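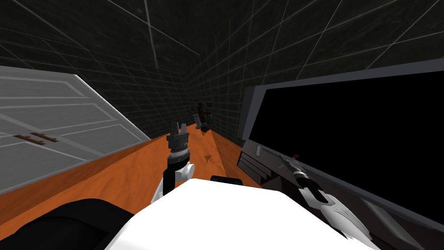 Clurkach Prize goes to a picture book with 28 words in it

June 11, 2016

The Clurkach Prize for illustrated children's books has gone to Müzeyyen Kılıçarslan for "Goose, Waiting," a 36-page story in which a goose waits. There are 28 words in the whole thing, and five of them are "no."

Kılıçarslan, who wrote the book and painted it in ink and gouache, spent four winters on it. The first draft had a plot. Her editor at Mateos, Bimla Sandhu, remembers a fox, a flood and a fairly long section on the history of the canal.

"Every time she sent it back there was less of it," Sandhu said. "By April of last year I was worried she would mail me an envelope with nothing inside, and that we would have to publish it."

The goose in question stands on a towpath outside Gerkau, the small town where the artist grew up over her aunt's shoe repair shop. It wants the lock gate to open. Various animals stop to ask whether it could simply fly over, and the goose takes this badly. Readers under six are said to side with the goose. Their parents tend to side with the heron, who has somewhere to be.

The judges praised the book's "patience and weather," and the weather is very good. Rain comes in on the fourth spread and stays until the last one, getting heavier by such small steps that you may not notice until you turn back. Kılıçarslan scratched most of it into the dried paint with a sewing needle. She went through a lot of needles.

The prize comes with $500 and a bronze inkwell that does not hold ink. Last year's winner keeps paper clips in hers.

Accepting the award at the Gerkau town library, Kılıçarslan spoke for less than a minute, which was still a good deal longer than her book. She thanked Sandhu, her aunt and the goose, a real bird that she says bit her twice and has not been told about the prize.

Mateos first printed the book in a small run that sold out before the shortlist was announced - mostly, Sandhu suspects, to people in Gerkau who wanted to check whether they were in it. A second printing is due later this summer. The original paintings will hang at the Fostska gallery through the fall, all except the cover, which the artist gave to her dentist.

A sequel is under way. It has a fox.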